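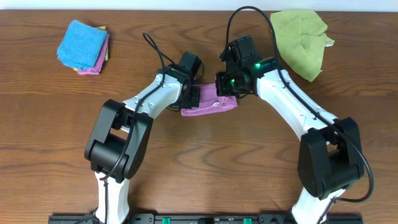

Figure 4.1 Two robot arms above a wooden tabletop, their grippers nearly meeting.

Chapter 4
Small Elections

The first time I paid any attention to a local election, I was trying to get a stop sign. I had just moved to Bakura, I had a kid who walked to school, and there was a corner two blocks from my house where drivers rolled through like the street belonged to them. So I called the mayor's office. The very nice person who picked up told me the mayor had no say over stop signs. I called the county. The county said it was a city street. I finally ended up at something called the traffic and streets board, which had five elected members, met at 7 p.m. in a room behind the library, and had been running my corner of the world the whole time without my knowing a single name on it.

I'd voted in every presidential election since I was old enough. I could have told you who was ahead in three Senate races in states I've never set foot in. And I couldn't name one person on the board that decides where the stop signs go!

Most of this book so far has been about the big stuff. We did the Constitution in Chapter 1, Congress and the courts in Chapter 2, and the long march through presidential campaigns in Chapter 3 (thank you for sticking with me through the delegate math). In this chapter we're going the other way. We're going down to the school board, the water district, the town council, the special election held in July when half the street is at the lake. I happen to think this is the fun part of American politics, and I'll try to bring you around.

What I mean by a small election

There's no official definition, so I'll give you mine. When I say small election, I mean any contest where the office covers a town, a district, or a county, and where the presidential race isn't sitting on top of the same ballot. A governor's race isn't small. A seat on the Gagnon school board is very small. A city council race held in November of a presidential year is a funny case, and we'll come back to it, as a lot of people fill in the top of the ballot and leave the bottom blank. Political scientists call that roll-off, and you'll see the word again, so go ahead and circle it.

Small elections come in a few flavors. Some are partisan, meaning there's a D or an R next to the name. A great many are nonpartisan, so you walk in and see a list of names with nothing beside them. I've watched smart, well-read people freeze in front of that list. With no party label, voters grab whatever else is lying around: a name they've seen on a yard sign, the word "incumbent," the candidate's job if the state prints it on the ballot, sometimes just whoever is listed first. We'll look at research on ballot order later in the chapter. It made me grumpy the first time I read it and you may have the same reaction.

A race decided by four votes

Let me tell you about Drarno, the next town over from mine, because I lean on it all through the chapter.

Drarno had an open seat on its council and two people wanted it. Domnica Pop had run the hardware store for years and knew everybody's plumbing problems. Jomar Espiritu taught middle school science and was mad about the bus routes. Neither had ever run for anything. It was a special election with one race on the ballot and nothing else, and the polling place was the fire hall.

When it was over, 133 people had voted in Pop's home precinct, and that was the busiest one in town. The whole race came down to 4 votes. Pop won. There was a recount, which took less than an afternoon and changed nothing, and Espiritu brought her a pie (store-bought, he made a point of telling me).

I went and talked to both of them afterward. I asked Pop what she thought had made the difference, expecting something about her message or her flyers. She said she'd driven her aunt and her aunt's card group to the fire hall in two trips. Espiritu, when I asked him the same thing, went quiet and then told me his own brother had forgotten what day it was.

Now, I don't want you to carry away the idea that every local race is that close. Most aren't. Plenty have just one candidate, and then there's no suspense at all. What I want you to notice is how different the arithmetic is. In a presidential election your vote joins millions of others in a very big pot. In Drarno, one card group was the whole margin. The candidates knew voters by first name, and voters knew where the candidates bought their milk. Campaigning in a place like that is a different sport from the one you see on cable, and the habits you picked up in Chapter 3 won't always help you.

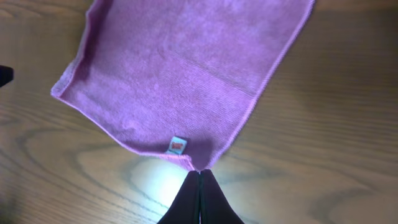

Figure 4.2 A lilac microfiber cloth spread on a wooden table.

Where people get their news about these races

If you grew up before the phones took over, you may remember a local paper that printed a voter guide with a little box for each candidate. In my county that paper was called the Plindis, and it had a reporter, Letay Abdella, who went to every single meeting of every board you can think of. She once told me she had sat through 21 straight hours of zoning hearings over one bad week, and that the one about chickens was the best of the bunch.

The paper is down to one edition a month now and Abdella has moved on to other work. Nobody has taken her chair at the zoning meetings. What's left is a mix: a neighborhood page where people argue, a couple of newsletters, the candidates' own posts, and whatever your sister-in-law heard at the dentist. Some of that is really good. Ibsa Lencho, a retired bookkeeper on my street, puts out a plain little email before each council meeting with the agenda and what each item would cost, and I've learned more from it than from a year of shouting online. Some of the rest is just rumor wearing a nice font.

Meanwhile national news never runs out. It's on in the waiting room and the airport and the gym. So we get this lopsided thing where a person can be soaked in politics from breakfast to bedtime and have no idea that the water board is about to raise everybody's bill. I was that person. I still am, on a bad week. In the third section we'll look at what happens to a town's spending and its turnout when the local paper shrinks, and we'll also look at how national fights leak into local races that used to be about potholes.

When should we hold these things?

One more piece and then I'll let you get on to the readings. A question that sounds dull and isn't: what date should a local election be held on?

If you put the council race on the same day as the presidential race, a lot more people show up. If you put it by itself in the spring, you get a small crowd, usually older, more likely to own a home, and more likely to care a whole lot about one particular issue. Mudassar Dogar, who was our town clerk back when I was making a pest of myself over that stop sign, was all for the lonely spring date. His view was that the people who came had at least done their homework. I argued with him about it at his counter more than once. I thought (and still think) that a council chosen by a sliver of the town ends up listening to that sliver.

But he had a point I've never fully shaken. Out of every 100 ballots he handled in a big year, he'd see a whole stack with the council race left empty, and he wondered what moving the date had bought us. You'll read good arguments on both sides in the second section, and I've tried to keep my thumb off the scale. If you catch it there, write and tell me.

How this chapter is laid out

The first section goes through the main kinds of local office and what each one can and can't do. Bring patience for special districts. There are a lot of them and their names are terrible.

The second section is about turnout and timing, with the ballot order research tucked in at the end.

The third is about news, rumor, and money, in that order. Money in small races works on a scale that may surprise you if you're used to national numbers. Pop's entire campaign went on her personal debit card, and she had enough left over for a thank-you lunch.

The fourth section walks through one election from filing day to swearing-in, using Drarno as our model, recount and pie included.

Terms to watch for as you read: roll-off, nonpartisan ballot, special district, at-large seat, incumbent, off-cycle election, recount margin. They're in bold the first time each one gets a proper definition, and they're all in the glossary at the back.

Before you start the first section, look up the next election where you live. I mean the very next one, however tiny. Write down the date and the offices and keep the page handy, as I'll be asking you to go back to it in the second section.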